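Zindthorpe Sleep and Worry Reading Circle
Minutes of the October meeting 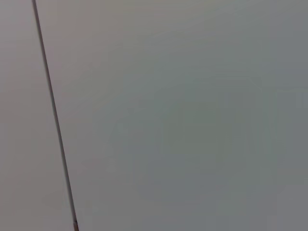 Two pale grey panels and the seam between them.

Chair and minutes: Chaimae Radwan

Welcome and settling in

We got going a few minutes after seven, once the coats were off and the tea had made its way down the table. Chaimae welcomed everyone back after the summer and said how glad she was to see familiar faces as well as a few new ones. She reminded the newcomers that we are a reading group with an interest in sleep research, and that anyone who is really struggling should see their own doctor as well as coming to us (though of course we hope you'll keep coming to us too!).

Last meeting's minutes

Agreed, with one correction. The book on dreaming was described as "unreadable," and the member who lent it to us would like it noted that only the middle chapters were called that. The last chapter was much enjoyed.

The evening's reading: does going over the day help memory, or just keep us up?

We had all been asked to read the chapter on sleep and learning, and most of us had. Chaimae gave a short introduction, which grew a little longer as questions came in. As she explained it, the brain seems to keep working on new memories while we sleep, and people who learn something in the evening and then sleep on it often remember it better than people who stay awake for the same stretch of time. She was careful to say that the size of the effect varies from study to study, and that researchers still argue over which parts of the night matter most and for what kind of learning.

There was a good long discussion after that. One member, who is learning Portuguese for her daughter-in-law's sake, wanted to know whether she should move her word lists to bedtime. The general feeling was that she could try it and tell us, provided she stops when she starts getting cross with the verbs. Another member said that his trouble is the opposite — he remembers everything at night, and in particular every foolish thing he has said since high school. There was a great deal of nodding at this.

We talked for some time about whether lying in bed turning over the day is the same thing as the brain sorting out its memories. Chaimae thought probably not, as the chapter was about what goes on once we are asleep, and the turning over is what comes before. She mentioned that some people find it helpful to write down tomorrow's jobs before getting into bed. Several members do this already. One keeps the pad in the kitchen so that she can't add to it, and two others thought they might copy her.

The question of naps was raised and took up more of the evening than planned. Views were strong on both sides. We agreed to give naps a proper meeting of their own in the new year, and the tea was topped up.

The sleep diary

Members who kept the Kamel diary over the summer handed in their pages. It is a simple sheet where you put down when you went to bed, when you think you dropped off and how you felt at breakfast. Most people liked it, though the breakfast box was felt to be too small for an honest answer. Two members said that keeping the diary had made them think about sleep more than they wanted to, and Chaimae said kindly that they should feel free to put it away. It was never meant to be homework.

We will carry on with the diary for anyone who wishes. Chaimae will print 40 fresh sheets with a bigger breakfast box.

Books and borrowing

The Skastine library box has come back to us and has been gone through. The book on body clocks is still out, and whoever has it is asked to bring it next time, finished or otherwise. It was suggested that we subscribe to the Katance newsletter, which prints plain summaries of new psychology papers. Chaimae passed her own copy around and people seemed to like it. Agreed that we try it until spring and then see whether anyone is reading it.

Any other business

A member asked if we could start earlier now that the evenings are dark. After some back and forth we settled on half past six, with the door open from a quarter past for those who come by bus.

Thanks were given for the lemon cake — the recipe has been requested and will be brought along.

Next meeting

Reading for next time is the chapter on attention and daydreaming, which is short. Anyone who can't get hold of it should let Chaimae know by Sunday and she will lend out her copy.

The meeting closed just before nine, with the washing up done by those nearest the sink.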